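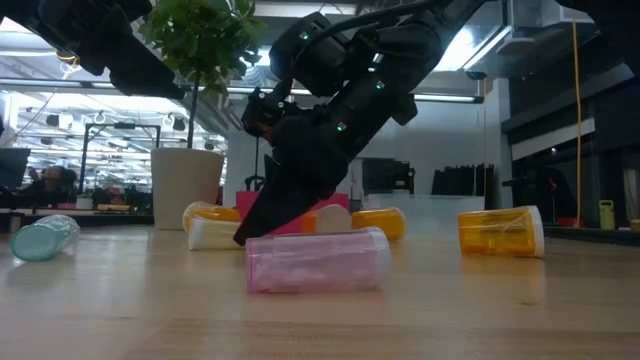
**Zidholm sorting arm, after 17 weeks of daily use**

We have used the Zidholm since January at Idstead, where our small team sorts returned packaging for reuse. I am writing for people who work next to such a machine, because the brochure speaks only to those who buy it.

The arm is good with pill bottles. It does not mind if they lie on their sides, and the different colours give it no trouble. Before, I did this by hand and my wrists hurt in the evening. Now they hurt much less, and for this alone I am thankful.

Soft things are more difficult. The gripper pushes down well, but a thin item can fold under it and then it needs a second try. Walter Lozano changed the grip setting to 2 and it became better, though it is also slower.

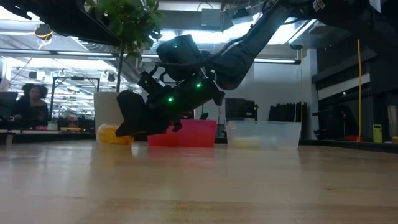 *The gripper on a yellow item that looks soft, with the red bin and the clear tub behind.*

My work is different now. I prepare the table, check the bins and write down the mistakes. Edith Espinoza likes this more than sorting. I find it sometimes lonely, as we used to talk while our hands were busy. Our hours stayed the same, but the training was only 40 minutes and I would ask for a full day.

The manual is clear, except for chapter nine about error lights, which I had to read many times.

I give it four stars from five. The missing star is for the training.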